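Product Review: Brellar Tabletop Bin with Hinged Lid
9 Aug 2020

The Brellar bin was assessed for use in play kitchens and shared craft rooms. Its rectangular body takes up roughly a third of the table, and the lid opens fully to one side.
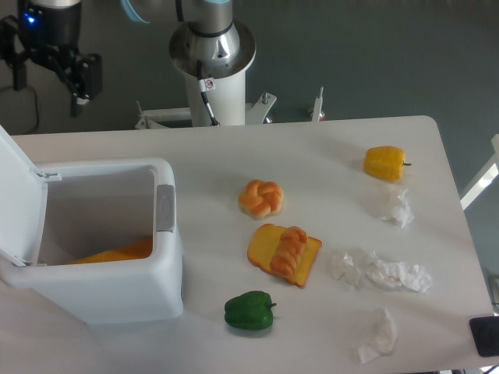 Harish Pant writes that his own Brellar lid has loosened slightly after 14 months of daily use.

The review period was 20 days, and no such loosening was recorded. Crumpled tissues fill the bin quickly. Rating: suitable for light waste only.

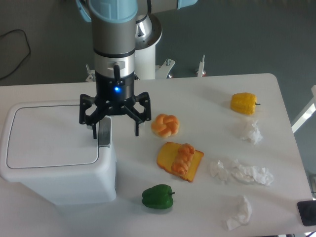 Brellar bin, white, on the review table.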